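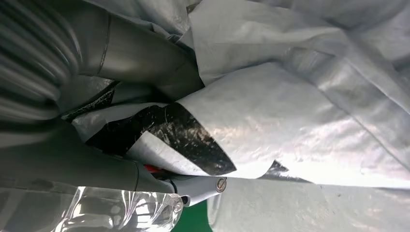 Workshop, June, mid-afternoon.

June, notebook 4, dye bench

OK, picking up from the last page, where I'd scribbled "try the marigold again, hotter??" and then gone home. I tried it again, hotter. Wrong call! The bath went from a lovely clear yellow to something like weak gravy, and the cotton came out khaki. Nice khaki, if somebody had asked for khaki.

So the marigold stays at a low simmer from now on, 70 C and no more. I clipped the thermometer to the side of the pot this time instead of fishing for it with tongs, and it held steady for the whole hour once I turned the burner down to its second notch. The old hot plate has no numbers left on the dial, so I put a dot of nail polish where the knob should point. Please don't scrape it off, whoever cleans up in there.

Fabric was the plain cotton from Gidey, the bolt end that came with the last order. I scoured it first (soda ash and a squirt of dish soap, long boil) and the water came off the color of tea, so there's definitely some sizing in it. I used to skip scouring on anything sold as ready to dye. I don't anymore. The unscoured scrap I threw in for comparison took the dye in blotches, with a pale stripe right down the fold.

Mordant: alum acetate, 10 percent on weight of fabric. I weighed out 700 grams of dry cloth, so that's 70 grams of alum acetate, stirred into hot tap water and left until it cleared. It never clears completely with the Preltier stuff, there's always a bit of cloud at the bottom, but it works fine and it's what we have a tub of. Soaked overnight, squeezed, dried on the rack, then the wheat bran bath the next morning. The bran smells like breakfast for ten minutes and then like a barn.

Marigold heads were the dried ones from the bag in the back closet, equal weight to the cloth. I'd been going at half weight, and I think that was my trouble in the spring, when everything came out so timid. Full weight gives a real egg-yolk yellow. I pulled one strip early, at 30 minutes, and it was already most of the way there. The full-hour strip is deeper but a hair browner, and I can't decide which I like. Both are stapled to the facing page. The little one with the burned corner is from the hot batch, ignore it (or use it for khaki).

Iron next. I split off three strips and gave them a quick dip in iron water, a pinch of ferrous sulfate in the small bucket. One dip is olive. Two dips is a dark moss that I love. Three dips and the cloth felt harsh, so stop at two. And use the bucket with the red tape on the handle for iron, ALWAYS, and never stir the yellow pot with the iron spoon. I did that once and lost a whole afternoon of scarves.

Wash test: half of each strip went through a warm wash with the Zellusance soap, and the other halves stayed dry. Hardly any loss on the yellow! The olive let go of a little gray in the first rinse and then ran clear. The window test starts now. Strips are taped inside the west window with cardboard over their lower halves, and I'll look at them when I remember to, which past experience says will be August.

Still to do:
try the exhaust bath on wool, there's a lot of color left in it
reorder bran
find out whether Grillico still sells the big enamel pots, ours has a chip on the rim and I don't trust it near anything yellow
label the jars, I opened three to find the soda ash

Also, cost. I added up the cloth, alum and bran, and a batch this size is still well under 100 dollars even at full-weight marigold, so I'm going to quit being stingy with the flowers. Exhaust bath is in the lidded bucket under the sink. It'll keep a couple of days before it gets funky.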